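Print this page | E-mail this page

Parts Handling Automation, Biltville: Progress Report to the Equipment Fund, January
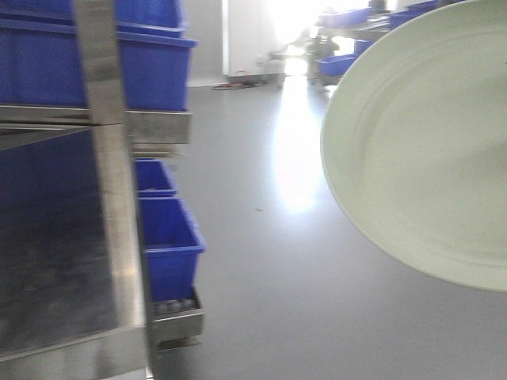
Blue bins on the steel rack, Biltville parts room, with the aisle running back toward the light.

Spending first, as I know which page gets read. We have committed the money for racking and bins and very little else. The robot line is untouched. Pement's quote came in under budget until we reached the sheet headed "options," where we learned that grippers are an option. So is the cable that connects the robot to its controller.

Gumede quoted for the same job with everything included, and a lead time to match. I have asked both firms to requote on one form, which I wrote, and which both have already described as unusual.

Racking. Steel, as approved. We standardized on blue bins because the picking trials at Urnstead went better with one color than with the assortment we used to own. Small fittings stay in steel trays on the rack for now. The vendors disagree about whether a robot can pick them reliably, and I would like to see it done before we pay for it.

Floor. The new coating is down and the aisle is staying clear on my orders. It is also shiny. Mpho Sibiya has pointed out that glare from the bright end of the room may bother the vision system, so I am adding a blind to the budget at $400. It is the cheapest item in the plan and has had the longest meeting.

Schedule. We said 12 weeks from order to first pick. I still say 12, but the clock starts when somebody signs an order, and that depends on the requotes. Site acceptance will take roughly five days.

What we need from you: approval to move the training money into the gripper line, and a yes or no on the service contract. Pement's runs five years. Gumede's runs until either party loses patience, as far as I can read it.

Shares: 5 | Comments: 0

This site uses cookies. Accept | Manage settings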